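4. Washing and storing knitwear with the Tornum fabric care set

This section belongs to the Tornum household guide, revised July 11, 2022. It replaces the pages on wool and knitted cotton from the June printing. Please read it to the end before you begin the first wash.

4.1 Before the wash

1. Read the care label of the garment. If the label says dry clean only, do not continue with this section.
2. Turn the garment inside out and close all buttons and zips.
3. Test the colour. Put a drop of Tornum liquid on an inside seam, wait, and press a white cloth on it. If the cloth takes colour, wash the garment alone.
4. Remove loose hair and fluff with the soft brush from the set. Brush in one direction only.

Note: Dark and red yarns can give colour for several washes. Keep them apart from light clothes during this time, also when the test cloth stays white.

4.2 Washing by hand

1. Fill the basin with cool water. Add one cap of liquid and mix it with your hand until it is fully dissolved.
2. Lay the garment in the water and press it down gently. Do not rub, and do not pull the sleeves.
3. Leave it to soak as long as the table on the bottle says for your kind of yarn.
4. Lift the garment with both hands under it. Wet wool is heavy and it stretches when it hangs from the shoulders.
5. Rinse 2 times in clean water of the same temperature.

CAUTION: Never pour the liquid undiluted on the fabric. It can leave a pale mark that cannot be washed out.

4.3 Drying

Roll the garment in a dry towel and press along the roll. Do not wring. Then open it flat on the drying net, bring the shoulders and the hem to their right shape, and turn it over when the upper side feels dry. Keep the net away from radiators and from strong sun – both can make the fibres hard.

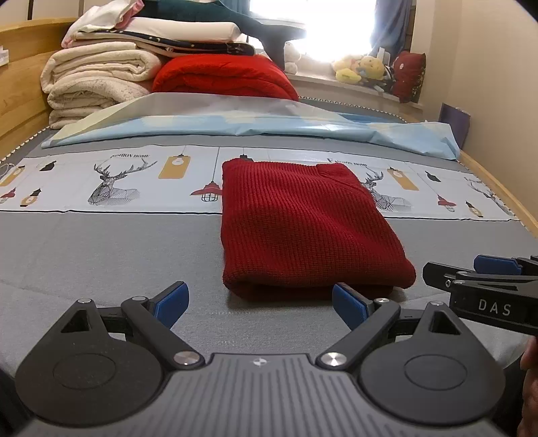 4.4 Folding and putting away

1. Check that the garment is fully dry, first of all at the cuffs and under the arms.
2. Lay it face down on a clean flat surface and fold both sleeves across the back.
3. Fold the sides to the middle, then bring the hem up to the collar. Smooth the fabric with your open hand.
4. Put the heaviest garments at the bottom of the drawer or box. Not more than four should lie on each other.
5. Place one Corkov cedar block in each corner of the box, not directly on the yarn.

Note: Do not use hangers for knitwear, also not the padded type. After one season the shoulders will have points.

For long storage use the cotton bag from the set and leave the cord a little open. Plastic bags hold the damp inside.

4.5 Spare parts and questions

Nets, brushes and cotton bags can be ordered from Farooqui in Keltport. Write the part number 3000 for the complete refill pack. Questions about yarns which are not in the table can be sent to Kulsoom Baloch at the same address. The instructions for the drying net were written by Cirilo Alvarado and continue in section 5.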